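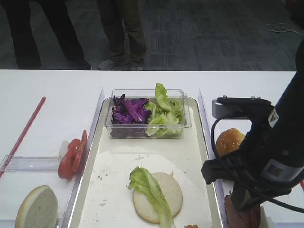
Sandwich station, with lettuce on the bottom bun

Sandwich Table: Frequently Asked Questions

These are the questions we get most often about the sandwich table at Dastley Hall in Buvham. For bookings, call the office at extension 3464.

How is the table laid out?
In three lanes, side by side. The sandwich is built on the tray in the center lane. Bread, tomato and meat go in the outer lanes, and the vegetable container goes at the back of the tray. The clear dividers between the lanes keep slices from sliding into each other and give you something to lean them on.

Which side do I start on?
Either one. Put the bottom bun on the center tray first, cut side up, toward the front. Everything else comes to the bun. Please don't carry the bun from lane to lane, as the lettuce tends to fall off.

What order do the fillings go in?
We put the lettuce on first, then ham or another meat, then tomato, then cabbage, then the top bun. You can change this. Tomato directly on the bread makes it soggy if the sandwich is going to sit.

Why is the meat fanned out?
Flat stacks stick together and people pull off more than they want. Set the slices overlapping and leaning so that each one has a free edge.
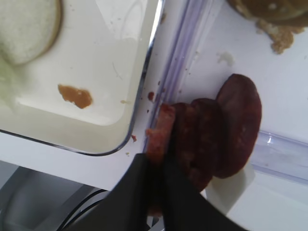

If the slices slide down flat, stand them back up against each other starting with the rear one. Cold meat holds its shape better, so leave the rest of the package in the refrigerator until you need it.

Can I swap the cabbage for something else?
Yes. The container has room for 2 vegetables. Shredded carrot, sliced cucumber and spinach all work. Wet items such as pickles should be drained on a paper towel and put in a bowl of their own.

Should the lettuce be torn or left whole?
For the container, tear it to bun size or a bit larger. A leaf that hangs over the edge of the bun is fine. Tear out the thick part of the stem if it keeps the top from sitting level. 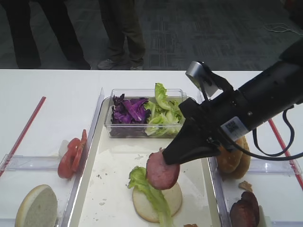 Danilo Gatchalian wrote to say that he puts the ham under the lettuce when the sandwiches will be wrapped, and that the bread stays drier that way if the leaves were just washed. We tried it in June and agree. For sandwiches eaten right away it makes no difference.

How long can food stay out?
2 hours at most. After that, throw out the meat and cut vegetables. Do not put them back in the refrigerator for the next group.

How many sandwiches should I plan for?
One per person, plus 4 extra for each booking. Buns left in the bag can go home with you.

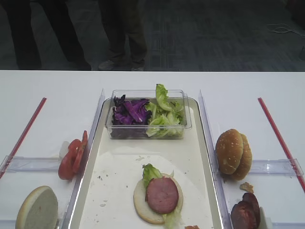
Page last changed: 2018-09-24

Do I have to clean up between sandwiches?
No, crumbs can wait. Wipe up sauce and tomato juice when you see it. When you are finished, wash the tray and the container in warm soapy water and dry them with a towel. Wipe the dividers with a soft cloth. Scouring pads scratch them.

Where do the supplies go afterward?
Trays and dividers go on the Zavix shelf in the Boateng Room closet, item number 3153 on the shelf list. Stand the dividers on edge. Lids are in the drawer below.

What about food allergies?
Tell the office when you book. We can set out a separate tray and tongs. Buns with sesame seeds should not share a tray with plain ones if anyone in your group avoids sesame.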